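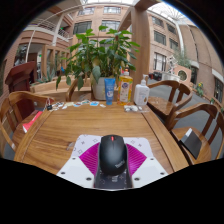 **Muthu Kurian**

## 4. Preparing the check-in desk for a ward ballot

This section is for the presiding clerk and the person who will sit at the check-in desk. It supposes that you have already installed Sinard on the desk laptop and that the voter list was sent to you by the ballot office. If the list is not yet there, go back to section 3.

### 4.1 Loading the voter list

1. Start Sinard and sign in with the clerk account. Do not use the office account at the desk.
2. Open **Ballot > Voter list** and choose **Load from file**.
3. Type the ward code when the program asks for it. In the screens of this guide the ward is Thampi and the code is 2265. Yours will be different.
4. Wait until the green line says **List complete**. For a large ward it can take over 30 seconds, and the window may look frozen in this time.
5. Compare the total on the screen with the total on the cover letter. Both numbers must be the same.

**Caution:** If the totals are different, do not correct the list by hand. Close the program without saving and telephone the ballot office. A list that was changed at the desk cannot be used for the count.

### 4.2 Placing the desk

Put the desk where the voter can reach it without passing the booths. The screen must face the clerk only. Leave enough space at the side for a wheelchair, and check that no cable crosses the way to the booths.

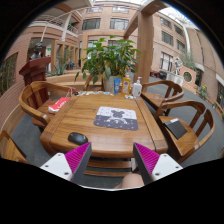

Party material is not allowed on the check-in desk or within 11 metres of it. This means leaflets, badges and pens with a party name, and also mugs, stickers and anything else where a voter could see support for one candidate. Look at small things too, they are easily forgotten. A mouse pad with a cartoon bear on a starry pattern, as on this wooden table, may stay on a desk, but one with a candidate's slogan must go in the bag. When you are not sure, take the thing away and ask later.

### 4.3 Opening the ballot

1. At 6.30 in the morning, choose **Ballot > Test mode** and check in the test voter. Her name is Flolano and she is in every list.
2. Print the test slip. If the text is too pale, change the ribbon now.
3. Choose **End test**. The counter in the corner must go back to zero.
4. Show the zero to the observers who are present and ask one of them to sign form 3.
5. At opening time, press **Open**. The button works only once.

**Note:** Observers may stand behind the clerk during steps 3 and 4. After opening they must return to their own chairs – also when the room is quiet.

### 4.4 If a voter is not found

Search first by family name, then by street. Some names are written in the other order, so Manee Kaewmanee may be under M and not under K. If the search still gives nothing, fill in a yellow slip and send the voter to the presiding clerk. Do not send anybody home.

Closing the desk is explained in section 5.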